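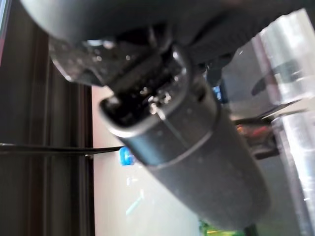
From: Trinh Khương
To: hall-fitout list
Re: Black tubes, and what to do with the cable

On the tubes, Bình Bùi wrote:

> I reckon we should standardise on the black ones for the whole hallway. The raised ring near the end gives you a good grip, and Pearce have them in grey as well if anyone minds the colour. The cable can stay where it is by the brown frame. Price for the lot is $236, delivered.

I'm not convinced, Bình. A ring is a ring. I've used tubes with one and tubes without, and my hands couldn't tell the difference. What does the $236 cover? The last Pearce quote said "delivered" too, and we ended up paying $242 once the end caps went on.

As for the cable, "can stay where it is" is what we said in July. A black cable across a dark brown frame is easy to miss — someone will catch a sleeve on it. I'd rather see it clipped along the skirting before we spend anything on tubes.

Has Khang measured the hallway, or are we still going off Tâm's sketch? I'd want that sorted before I agree to any colour, grey included.

Trinh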